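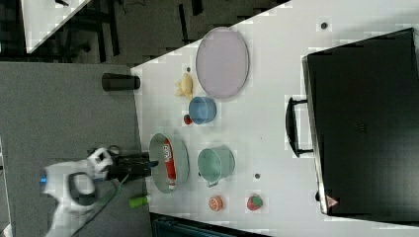

4.2 Choice of container words in the written task

The word a speaker chooses for a container depends on its shape, but also on its material, on what it usually holds and on the position in which it is found. Earlier work on this question has mostly used drawings of a single vessel standing upright on an empty background. Daily life is less orderly. A mug that lies on its side with the open mouth to the left, as the pale green one in Figure 1 does, cannot hold coffee in this position, and still we expect most speakers to call it a mug. The shallow metal pan in the same figure is a harder case. It has a round rim and low sides, and a learner whose first language has one word for pans and another for flat baking dishes must decide between them before writing anything down. We call this the decision stage, and the present section deals with the errors that come from it.

The written task was given to 161 adult learners of English in the towns of Tasto and Alcaraz. All of them attended evening courses at the Tomano language school and had finished the intermediate level. The list contained 60 short definitions, each describing one household container without naming it. Learners wrote the first English word that came to their mind and, if they wished, a second word in brackets. They did the task in 2 rounds, the first in November and the second after the winter break. The teacher was present in the room but did not help with vocabulary. Dictionaries and phones were put away during the whole session.

Answers were typed into Flukell, a coding sheet which we prepared for this study, and each one was placed in one of 3 classes: the expected word, a neighbor word, or another answer. A neighbor word is a word for a container which shares the main function with the expected one, for example "cup" in place of "mug" or "pot" in place of "pan". Spelling mistakes were not counted as errors when the intended word was clear. Empty lines were placed in the last class, although we admit that an empty line and a wrong word are not the same thing for a teacher.

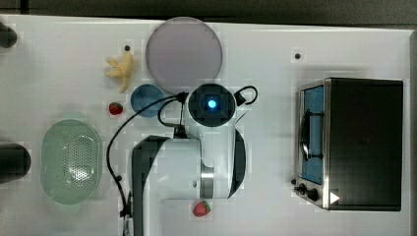 Neighbor words were more frequent than we had expected from the pilot, and they were not spread evenly over the list. Definitions of vessels for drinking produced many of them, while definitions of vessels for storage produced few. One possible explanation is that drinking vessels are learned early, often as a single item ("cup"), and this early word then stays in place when more exact words are taught later. The word "jar" is usually learned together with its typical content, such as jam or honey, and it seems that this content protects the word from being replaced. We come back to this point in Section 5.

The word "can" needs a separate remark. Several learners wrote "box" or "tin box" for it, and in class discussion they explained that the material was for them the most important part of the definition. Others wrote "can" correctly in the first round and changed to "bottle" in the second. We do not have a good explanation for this change. It may be that the lessons between the rounds, in which bottles and their caps were discussed in a unit on recycling, had made the second word easier to find.

Differences between the towns were small. Learners in Alcaraz used the brackets more often, and their second word was in many cases the expected one. If the second word is accepted, most of the distance between the groups disappears. For this reason we report both scores in the tables - the strict score, with the first word only, and the open score, with either word.

A limit of the task is that a definition already gives away part of the answer. A learner who reads "used for hot drinks" is directed to function and may pay less attention to shape. In a cluttered kitchen the order is probably different: the person first sees a handle or a rim, and the function is understood later or not at all. Whether naming in such conditions leads to the same neighbor words remains open, and our written data cannot decide it.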